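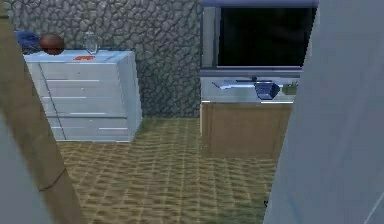
3.2 Collecting demonstrations by remote control

All demonstrations were given by remote control in the Altari simulator, using the Pestero hand controller. The operator steers the base with the left stick and the arm with the right hand, and sees what the robot's head camera sees. We asked operators to begin each task by driving through the home to find the object, so that the recordings would include the search as well as the grasp. Much of the driving is done with a partial view. In Figure 3 (top) the white chest of drawers and the television lie beyond a gap between a brown post and a grey wall, and the operator has to judge the turn before the rest of the room comes into sight. Valter Tangen and Tayla McPhee trained the operators, who each had 50 practice runs before any recording was kept.

A demonstration was stored as a series of joint positions, base speeds and camera views. We kept pauses shorter than two seconds and removed longer ones – most of these came from operators looking down at the controller. In total we recorded more than 2000 demonstrations, of which 200 were set aside for testing. None of the test demonstrations used a starting position found in the training set.

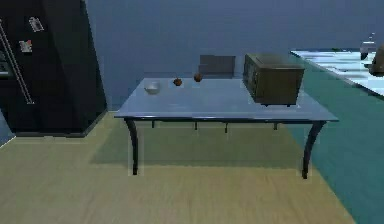 Figure 3. Views from the simulated home: living area (top) and kitchen (bottom).

For tasks on a table, operators were told to stop the base before moving the arm. Early recordings in which both moved together were hard to learn from, and the Amundsen policy trained on them often closed its fingers too soon. With the base held still, the same policy completed 84 per cent of the test tasks. The remaining failures were mostly in the approach: the robot stopped too far from the table and the arm could not reach. We return to this in Section 5, where the operator corrects the stopping point by hand during a run.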